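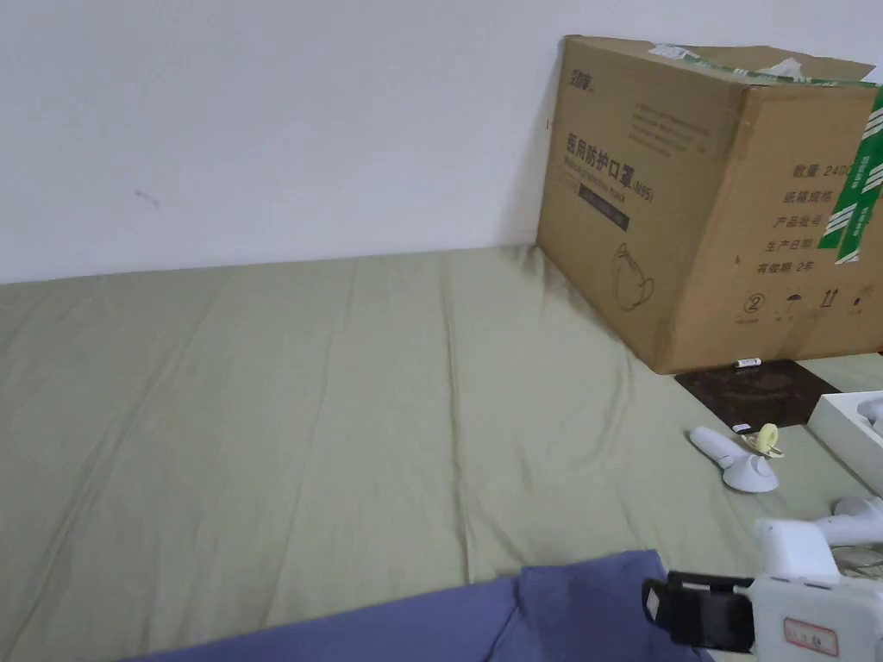

The claim that Skidadura learns to fold cloth from hand-held demonstrations alone depends on the policy looking at the cloth. We are less sure of this than we were when we submitted the workshop version. The Mustano set contains 3,000 episodes, of which 1,136 involve a blanket, a sheet or a garment on a bed, and in many of those the surroundings offer landmarks that are far easier to read than a wrinkle. In the head view in Figure 4, the large black characters on the mask carton stand out sharply on the brown cardboard, while the creases in the green sheet are shallow and low in contrast. The blue-violet fabric sits at the bottom of the view, where it meets the gripper's black clamp. A network trained to predict hand motion could do well in such a setting by working out where the head is relative to the box, and the training loss would not tell us the difference.

To test this, we held out 478 of the cloth episodes and scored them twice, once as recorded and once with the rigid background objects painted over with wall or sheet texture. If the policy used the cloth, the painted version should cost it little. For Skidadura with both head and gripper cameras, the predicted path of the leading hand got clearly worse in the painted version during the approach, and stayed nearly the same once the fingers had closed. For the Rattanakul baseline, which takes the gripper cameras only, the drop was smaller at every stage. We read this as evidence that the head camera helps in part for reasons we did not intend. A weaker reading is that painting leaves artifacts and the network reacts to those. We tried painting random patches of bare wall as a control, which removed some of the gap and left the rest unexplained. 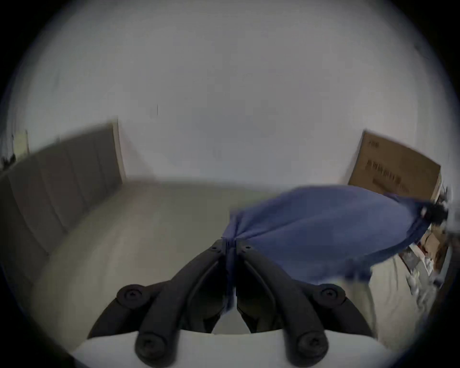
The gripper view has its own problems. During the fling phase the fisheye picture is dominated by the tool and the cloth, and everything behind them can streak with motion. Earlier work has treated this as a strength, on the grounds that a blurred room cannot be memorized. We do not find the argument convincing. The tool itself stays comparatively sharp, so the opening of the fingers is easy to recover, and finger opening is one of the quantities we ask the network to predict. Part of what looks like skill in this phase may be the network copying the current state forward by one step. A copy baseline with no learned parts came uncomfortably close to the full model during the fling, and we would ask anyone reporting per-step error on similar data to include one.

Contact timing is harder to explain away. The moment at which the fingers close on a fold is not given by the previous step, and here the learned models beat the copy baseline by a wide margin on the held-out episodes. Even so, the labels come from finger motion, with no force sensing behind them. A pinch that catches one layer and a pinch that catches two are the same event in our annotations. For folding, that difference decides the outcome.
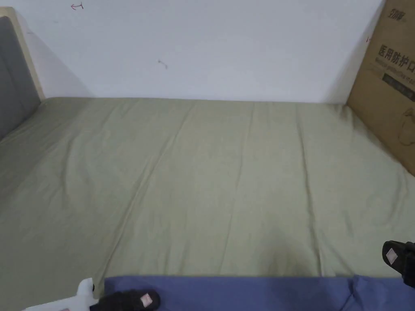 Offline scores of this kind say little about whether a robot can do the task, so we also ran 700 trials on the two-arm platform at Fineddale. Skidadura finished more folds than the baseline when the bed was in its usual position. Turning the bed by a quarter removed most of that lead. The cloth and the starting fold were unchanged, and so were the operator instructions for resetting between trials. We can think of no account of this result in which the policy relies mainly on fabric shape.

Two limits should be kept in mind. All of the robot trials took place in one room, and the operators who reset the cloth knew which policy was running. The second is easy to fix and we should have fixed it before starting. A blind rerun is planned for December. Until then, the numbers in Table 3 should be taken as an upper bound on what the head camera contributes, and the ranking of the two methods under the turned bed should be treated as open.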